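Corporate and Extended Stay Housing > Leases and Billing
Thread: Electric cap at Erkmont, how is it being prorated?

ductless
Member
I'm in a one-bedroom at Erkmont on a 3 month agreement through Wamton. The rate sheet says utilities are included up to a monthly cap and anything over is billed at cost. My move-in was mid-month. The first statement applied half the cap to the partial month, fine, but it also billed overage on a full month's meter reading. The reading period doesn't match the billing period. Has anyone gotten this corrected, and what did you send them?

pm_side
Member
The submeters there are read on the building's cycle, and Wamton bills on the calendar month. The two never line up. Ask for the opening reading on your unit inspection form. If it was left blank they have no basis for the overage and should credit it. Don't argue the cap itself. The proration language is in the house rules attachment, second page in my copy.

ductless
Member
Opening reading is blank on my form. The meter is in a locked riser closet on the hall side, so I couldn't have filled it in myself. 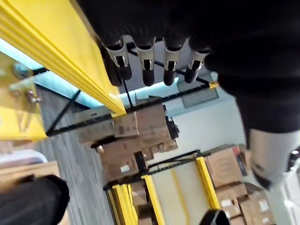
Four fingers with rounded black tips.

unit_35
Member
I had the same statement last winter at Burkham, same operator. They credited the overage but not the admin fee attached to it, which was 40 dollars. I wrote back and quoted the fee schedule, where the admin fee applies only to "valid excess usage charges." The fee came off on the next statement. Keep it in writing. The front desk staff can't adjust a ledger and will tell you to wait for the next cycle.

pm_side
Member
I'd push back on that a little. At Burkham the desk can open a billing ticket, and a ticket number is worth having. An email alone can sit in a shared inbox until the dispute window closes. The window is 10 days from the statement date on the newer form. Older agreements may not have one at all.

ductless
Member
Mine is the newer form. Statement is dated the first, so I still have time. Ticket is open and I sent the inspection form as an attachment.
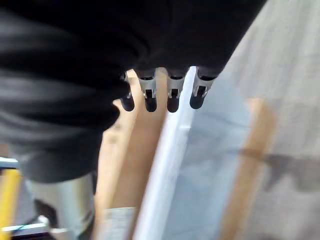
Does the cap carry over if I use less than the allowance one month?
The allowance resets with each statement, and unused credit is not applied to later months under the standard Erkmont agreement.

unit_35
Member
Correct for Erkmont. At Burkham there is an averaging option, but only on stays over half a year, and it has to be selected at signing. It can't be added at renewal. I asked.

quietfloor
Member
Slightly off topic, but the cap is low for the corner units. They have glass on both sides and the fan coils run all afternoon in August. I came in under the cap on the north side and over it on the west side with the same habits. If you are comparing floor plans, ask for the last year of submeter totals by unit. They will usually give a range.

pm_side
Member
They are under no obligation to give you that, and a range from a different occupant tells you little. Someone who travels all week and someone who works from the unit will look like different buildings. I would use the range only to rule out a faulty meter.

quietfloor
Member
It told me enough to avoid the west side. The orientation effect is larger than you are allowing for. Domestic hot water is central, so the submeter is mostly cooling, lights and the dryer.
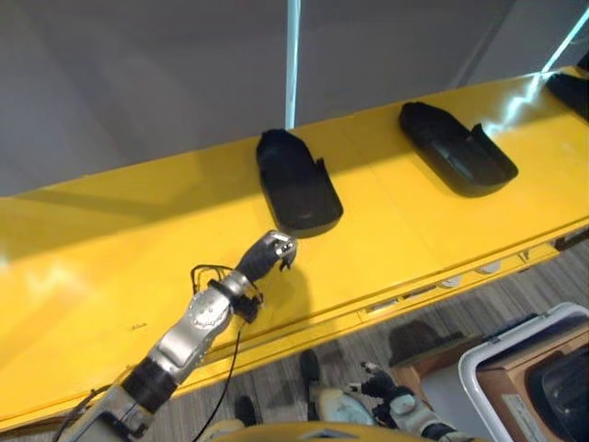 sublet_ledger
The dryer is the part people miss. The stacked units at Erkmont are ventless condensing models and a full load takes a long time. I moved my towels to the shared laundry on the amenity level and stopped going over. The shared machines are on the house meter.

quietfloor
Member
Fair point. I send mine out, so I never saw it in my numbers.

ductless
Member
Update. Wamton confirmed the opening reading was missing and reversed the overage. Admin fee also reversed. They want to set a new baseline with someone from the building present - I said that was fine as long as I get a signed copy. Next question is whether the same cap holds if I transfer to their property on Hovland when this term ends.

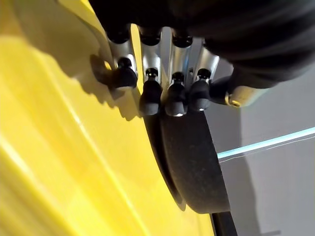
riser_closet
Forum Moderator, Leases and Billing

A transfer is written as a new agreement, so the cap in effect at the new property applies from the transfer date. It does not follow you. Get the closing reading at Erkmont and the opening reading at Hovland on the same day if you can, and have both entered on the inspection forms before you sign. The deposit can be moved across, but any disputed balance has to be cleared first.

I've retitled the thread so it comes up in searches for meter readings. Hovland rate sheets have their own thread in the property section, and questions on parking and pet fees should go there.

ductless
Member
Understood. I'll post the Hovland cap over there once I have the draft.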